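May, 2:40 pm. Amness cell, fold task, bimanual

Target for the Vurnon set is 501 episodes, at 347 after lunch. Threw out 6 from this morning: operator paused mid-grasp and the policy will just learn to hover. Re-zeroed both wrists before starting agian.

Jersey on the ottoman now, start pose is crumpled, grippers open on both sides. Mesh is slippery, fingers pinch two layers nearly every time. Closing slower helps a bit. Not logging closing speed yet, should be. 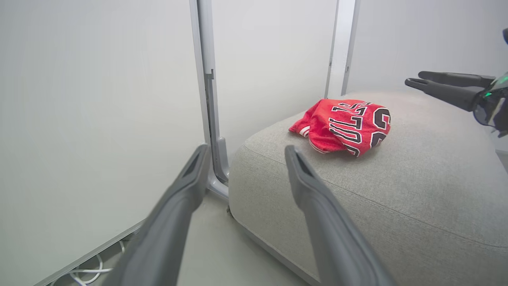 Ese Aliyu thinks the starts are too tidy, all dumped near the middle, and wants every fifth one dropped close to an edge or half hanging off, otherwise the thing falls apart the first time a shirt lands somewhere else. Fair. Will do from 348 on, tag them "edge" in the Usman sheet.

Also to do:
trim dead time at start of each episode, 7 sec is way too much
label failed regrasps seperately, dont delete
ask Atden re spare finger pads, left one slipping

Stopping at 5, upload overnight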